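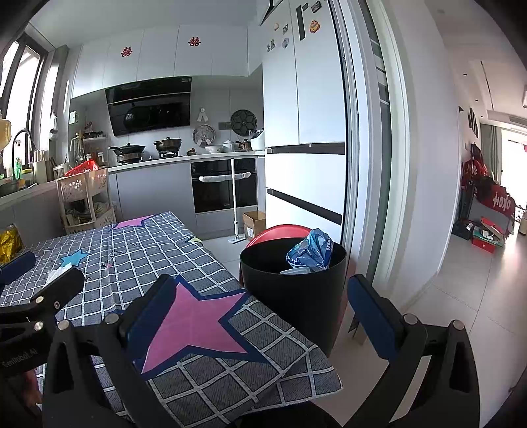 Unit 2: Clearing the Table Before You Clean Anything Else
Household Practice, Halvorsen Adult Learning Center
Notes by Marisol Mahmoud

Last session we agreed that a kitchen gets judged by its table. This is unfair to the rest of the kitchen, which may be doing very well. A stove can hold a lidded wok and a pot and look like dinner. One crumpled foil wrapper on the tablecloth looks like a character flaw.

Reading: Ezzat, The Lilirstead Kitchen Notes, page 39. Skip the part on napkin rings.

Terms for this unit

Scrap: paper or foil with no future. Small white bits of paper count, even if there may once have been a phone number on one.
Resident: something that lives in the room and is allowed to. Rice cooker, kettle, spice jars.
Lodger: something that arrived and has not left. The cardboard box on the floor beside the oven is the classic case. Ask it for a date.

Working order

1. Bring the bin to the table. A bin right beside the table gets used. A bin across the room gets aimed at.
2. Scraps first, by hand. Foil, then paper. Do not sweep them to the far corner and call it progress.
3. Check the cloth. Plaid with big printed stars is cheerful and hides crumbs beautifully, so run your palm over it -- pink stars, blue stars, and the yellow one at the corner that everybody misses.
4. Shake the cloth outdoors. Mendness Street residents, please look down first.
5. Floor last. If you own a stick vacuum, it does no good leaning against the oven.

A note on storage carts: a rolling cart by the sink is useful until it is full, at which point it is a shelf with wheels. Mahmoud Ezzat will argue the opposite in Unit 3. Let him.

For next time

Clear one table at home and write down each thing you removed, with its term from the list above. One page is plenty. Last term someone handed in 19, mostly about a lodger.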